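Fagerlund kitchen cell – maintenance meeting
Minutes, 31 July 2021

1. Previous minutes accepted with one correction: the Bevgate order was for wrist covers, not finger covers.

2. Service hours. The humanoid has logged 783 hours since the last full service. The next is due at 2,000 and should fall in September if the current roster holds. Shoulder joints to be greased in the meantime – left side first.

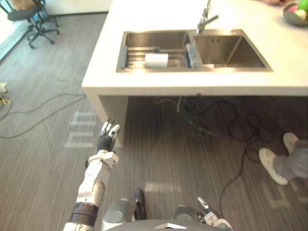
3. Left hand. The thumb was slow to close on two mornings. Zorport advised re-zeroing the fingers at start-up with the hand open and clear of the bench. Agreed to do this daily and note the result in the log.

4. Cables. Loose runs on the floor are to be tied back and labelled at both ends. Prulanton quoted for 40 metres of floor cover in grey. Quote accepted.

5. Spares. One wrist bracket on the shelf, no fingertips. Order to go in this week.

6. Other business. Start-up checklist to be reprinted, as the old copy still lists the previous batteries.

Meeting closed after 40 minutes.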